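About the Hingate Robotics Club

Students, one arm, and a great deal of tape
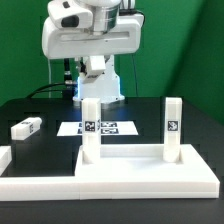

Club Handbook, page 24

The Hingate Robotics Club meets after school in the room at the end of the science hall, past the vending machine that takes money and keeps it. We are open to every student in the upper grades. You do not need to know how to program, solder, or do anything in particular with a screwdriver. Several of our best members joined to get out of track.

Our main business is block assembly. An arm has to pick up a white block, carry it over to the base, and stand it upright in a square socket. A toddler can do this. We have been at it since January and have a new respect for toddlers.

The black-and-white squares stuck to everything are markers. The software looks for them in the camera picture and works out where each block is and which way it is turned. Members print them, cut them out, and apply them, and there is a right way up. New members do a month of marker duty. It teaches patience and the correct use of a ruler, and the older members would like to stop doing it.

How the club is set up

We split into two groups. Deten handles motion: where the arm goes, how fast, and what it should avoid on the way. Skuveck handles vision, meaning the markers, the calibration sheet, and the lighting. When a block gets dropped, Deten says Skuveck gave it the wrong position and Skuveck says the position was fine when it left. Both groups keep a log. The logs do not agree. You may switch groups at the end of a term, and most people do at least once, usually after an argument they lost.

Competition

Each year we enter the Bajpai Challenge, a regional contest for school teams. You get a table, a set of parts, and a time limit, and hands stay off once the clock starts. Points are given for every part seated correctly and taken away for every part on the floor. Last season we finished with 299 points out of 2000. The judges' sheet described our entry as "careful." We have had it laminated.

This season's plan is to be careful faster. The motion code has been rewritten from scratch, and it now runs to 1321 lines, a few of which have comments.

What we ask of members

Come to most meetings. Tie back long hair and leave dangly sleeves at home. Stay behind the yellow line when the arm is powered, even if you are only reaching in for a second. Everyone is only reaching in for a second. Do not lean on the table, as this moves the calibration sheet, and then Skuveck has to start over and will tell you about it.

Food stays in the hallway. This rule is older than the arm and has to do with a keyboard.

There is no fee. The school covers parts, and the club runs a bake sale to cover the parts the school has already covered once this year.

Joining

Sign-up forms are outside the science office. Fill in both sides. Come to any meeting before you decide, and bring a notebook if you have one. Families are welcome at the open house, where the arm will place a block in a socket, or will be very close to doing so.

Page last updated September 2019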